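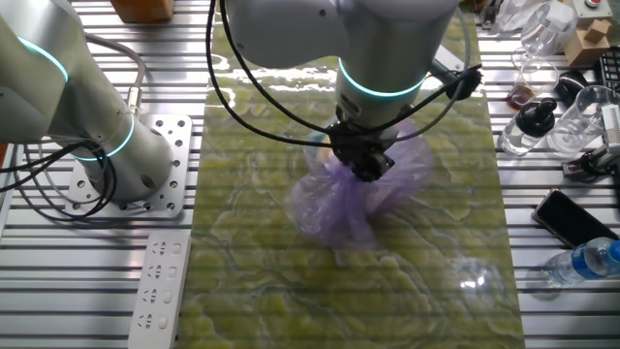 Workshop Tips: When the Gripper Does Not Let Go of the Bag

By Tanvir Munshi

Print this page | E-mail this page

Thin plastic bags are the most difficult thing I give to a robot arm. A wooden block has always the same shape. A bag has a new shape each time, it sticks to the fingers, and it likes to go where the cables are. In August I had a fault with a bag which cost me one cable and a full evening of work, and I write down what I learned for other people who have a small arm on a bench at home or in a shared shop.

What happened

The task was simple. The arm should take the bag by its top, lift it, carry it to the side and open the fingers. It worked well many times. On run 147 the fingers opened, but the bag stayed on one of them. The program did not know this. It moved to the next position with the bag still hanging, the loose part went over a cable, and then the wrist turned. The bag pulled tight like a rope and the cable connector came half out. The arm stopped with a communication fault, in the middle of the air, and I was standing at the sink.

I was lucky. The arm did not fall, and the only broken part was the small plastic latch of the connector. But there was an open glass of coffee on my bench that day, and the bag could have taken this too.

Before you start

Look at the cables first. Move the arm slowly by hand through the whole motion, also the ugly corners, and see where each loop goes. A loop must be long enough for the wrist to turn, but it should not hang lower than the fingers. I fix mine with hook-and-loop straps from Ellar. Tape is not good, it becomes soft and leaves glue.

Take away the drinks. A closed bottle can stay if it is far from the reach of the arm, but a cup or glass should go to another table. Be most careful if your power strip lies on the same bench. Sockets that face up will catch every drop. I now screw the strip to the side of the bench leg.

Put the telephone in your pocket. It is also a good idea to have it there if you need to call somebody.

Keep the stop button where your hand finds it without looking. Try it one time before every session, with the arm moving slowly. Mine was behind a pile of things when I needed it, and I lost maybe three seconds. It feels very long.

Settings that helped me

1. After the fingers open, let the arm wait 2 seconds before it goes away. Many times the bag falls in this pause.

2. Go straight up first, 16 centimeters, and only then to the side. If the bag is still hanging, you will see it, and it is not yet near anything.

3. Open the fingers, close them halfway, and open them again. It looks silly but it shakes the plastic loose.

4. Reduce the force limit. My arm was set for heavy parts, so it pulled on the cable a long time before it gave up.

5. Wipe the finger pads with a dry cotton cloth. In dry weather the static is strong. My friends at the Salazar repair shop put a little piece of paper tape on each pad, and they say it helps also.

If the bag is already caught

Press the stop first. Do not pull the bag while the motors have power, even when the arm looks quiet. A stopped program is not the same as a stopped arm, and a fault can clear itself and the arm can move again.

Check how your arm holds itself when the power is off. Some have brakes and some sink down. If yours sinks, have a second person hold it, with the hands away from the joints.

Then cut the bag with round-tip scissors. Please do not try to save it. A bag costs almost nothing, and I damaged my latch more by pulling than the robot did.

Before you start again, push each connector in until it clicks, and run the program one time at the slowest speed with no bag.

After this

I have made 665 runs since the fault. The bag stayed on the finger in several of them, but it did not reach a cable again. I still do not leave the room when the arm is working.

Print this page | E-mail this page

Related tips

Cleaning Glue and Tape Marks from Aluminum
How to Label Cables So You Can Read Them Next Year
Changing the Blade on a Dorkov Bench Saw
Vilterari Clamps: Three Ways to Hold a Round Part
Where to Mount a Power Strip in a Small Shop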